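Why I went back to a fixed lens for a whole month

I should start by saying that I own too many lenses, and that I knew it long before my sister pointed it out while helping me move. There was a box for the zooms, a box for the old manual ones with the sticky focus rings, and a shoe box for the caps, which never match anything. She held up the shoe box and just looked at me.

So in January I put all of it on a high shelf in the hall closet and kept out one lens, a plain 20 mm, and told myself I would use it and only it until the month was over. It isn't a fancy lens. I bought it used from Munshi, the little camera store across from the bus station in Irkley, and I remember that Harpreet Charbonneau behind the counter tried to talk me into something longer. She thought 20 was too wide for somebody who mostly takes pictures of people and dogs, and she had a point, as you'll see.

The first week was rough. With a lens that wide everything is far away unless you walk right up to it, and I am not by nature a person who walks right up to things. I came home from the Saturday market with 100 pictures and in almost all of them the subject was a small shape in the middle with an awful lot of pavement in front. I had a nice one of a man selling onions, or it would have been nice if he'd been bigger. I cropped it and cropped it until there was hardly anything left to print.

Then I wrote to Erhan Işık, who taught the evening class I took years ago in Trornow, and asked him what I was doing wrong. He wrote back one line, which was "Get closer, and then look at your corners." I had been getting closer, or I believed I had, but I had never in my life looked at my corners. I was staring at the middle of the viewfinder and letting the edges take care of themselves.

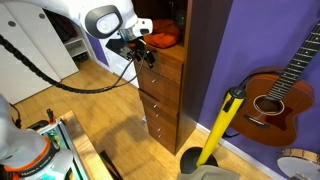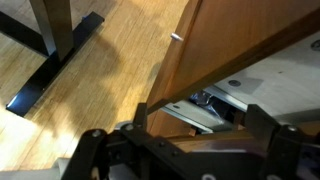 The corners turned out to be where all my trouble was. Lampposts, half a parked car, my own thumb one time, and on two mornings the strap of my bag. A longer lens had been hiding all this from me by leaving it out, and I'd been giving myself credit for being tidy. Now I go around the edge with my eye before I press the button, starting at the top left because that's how I read, and it takes maybe a second once you have the habit. My dog does not always give me the second, but the onion man did when I went back, and this time he fills the picture nicely, apron and all.

I did cheat once, and I may as well own up to it. My nephew had a swim meet, and from the bleachers a 20 is hopeless, so I took down one of the zooms and used it for the afternoon. I felt guilty for all of ten minutes. Then he came in second in the backstroke and I was glad I had it.

A few people have asked about the bag, so I'll put that in too. It's the small gray one from Zoleck, with the flap that closes on a magnet - I had an older one with a zipper and I was always fighting it in the cold. It holds the camera with the lens on, a spare battery, a cloth and a sandwich if the sandwich is flat. I wouldn't put anything heavier in there, and the strap could be wider.

By the end I had 598 pictures on the card, which for me is very few. I used to fill a card on a long weekend. I've printed eleven of them so far, and the one I like best is of my neighbor's kitchen window with all her seedlings lined up in yogurt cups. I had to lean in so near that I bumped one with the lens hood, and she laughed and handed me a cup of coffee to hold, so then I only had one hand for the camera.

The boxes are still up on the shelf. I took down the 50 last week for a birthday and it felt like looking through a paper towel tube, though I expect I'll get used to it again. I'm thinking I'll do the same thing with that one in the spring, when the light is better in the evenings, and if anyone wants to do it along with me, leave a note in the comments and tell me which lens you'd pick.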